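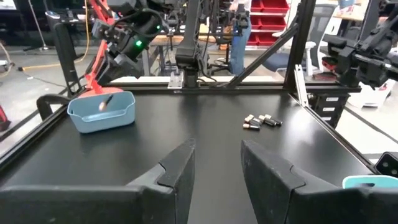 What makes one gripper better than another? The answer depends on the part it has to hold, how precisely the part must be placed, and how often the machine can afford to miss.

## Chapter 6: Comparing Grippers

A gripper that handles boxes well may be useless with small round parts. Batteries are a good case to start with. They are cylinders, so they roll when pushed from the side. They are smooth, so a light grip slips. When they lie close together, as the ones near the back of the table do in the opening photo, a wide finger has little space to come down between them. The two fingers in the foreground narrow to textured tips, and tip shape is the first thing this chapter looks at.

Most of the data comes from a series of trials run by Eckhard Grube at the Bristgate shop in August. Grube tested two finger sets on the same arm: the Sorell narrow tip and the Weidemann flat pad. The task was to pick up a single cell from a tabletop and drop it in a bin. Over 2,871 attempts were logged. After runs with a bad camera calibration were thrown out, 1,667 were left, and those are the ones used in Table 6.1.

You will need three terms before reading the table.

**Pick rate** is the share of attempts in which the part leaves the table and stays in the fingers for two seconds.

**Place rate** is the share of successful picks that end with the part in the bin. A part that lands on the rim and falls outside counts as a failed place – even if the pick was clean.

**Recovery** is what the controller does after a miss. Grube's controller opened the fingers, backed off, took a new camera image and tried once more.

Keep pick rate and place rate separate in your own work. In one early batch of 121 attempts with the flat pad, 101 parts were picked, but the log gave only that one figure. The batch could not be used to compare placing, and it had to be run again.

Section 6.1 covers finger shape and tip surface. Section 6.2 deals with grip force and how to set it. Section 6.3 moves to the wrist camera, including what it can no longer see once the fingers close. The Pornley controller settings used in the trials are listed at the end of the chapter, next to the exercises.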